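Moving the kitchen down to the coast, one box at a time

We got the keys to the flat in Inditz in October and spent the first month without a proper kitchen. The previous owners had taken the cooker, the shelves and even the light bulbs. The drive from our old place in Umali is 238 kilometres each way, so we did it in stages, with the back seats down and a list taped to the dashboard.

The removal firm quoted 596 for the lot, which was more than the furniture was worth. We sold the big table, gave away the wardrobe and kept whatever would fit in the car. It took 3 trips. I would do it the same way again, but I would measure the boot first.

The walls took longest to settle. I wanted plain white. I was outvoted.

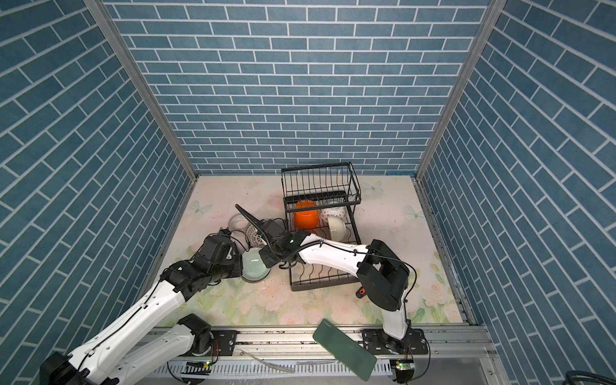

Blue brick wallpaper and the rose and butterfly mat.

Water was the next thing. The supply in Inditz is hard, and the kettle furred up within a fortnight. Vinegar sorts it out, but you have to remember to do it. The pressure also drops at seven in the evening, when everyone in the block is cooking, so we now eat at half past five or after eight – mostly after eight.

I had set aside 200 for the kitchen and spent most of it on a second-hand cooker from a shop called Dratari, near the bus station. They delivered it the same afternoon and took away the packaging. One ring is slow to light. Otherwise no complaints.

Crockery I refused to buy new. We had plenty, and it only needed wrapping well.

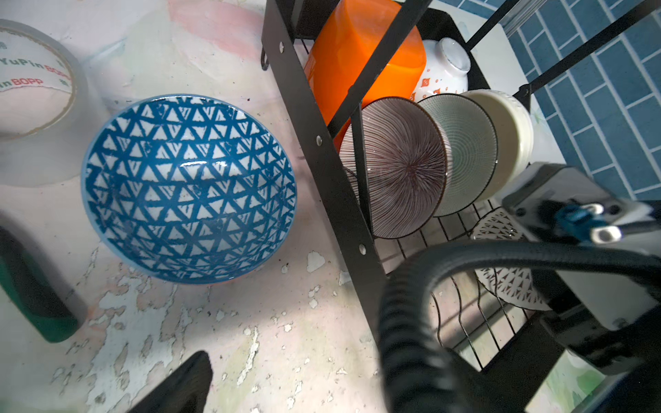 Tidusness wrote under my last post that towels are better than newspaper for packing, as you have to move the towels anyway and there is no ink to wash off afterwards. I tried it on the last trip and agree. It also saved a box.

The bowls don't match, and I have stopped minding. Glasses are another matter, and I will replace those after the winter.
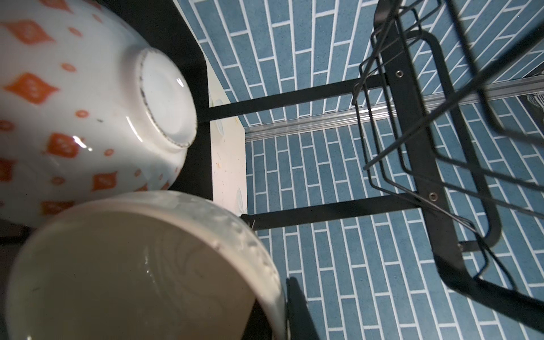 What is still to do

The bathroom door sticks. The post is still going to Umali, and the form to change it has to be handed in at the counter before noon. I also need to find someone to look at the balcony drain before the heavy rain starts.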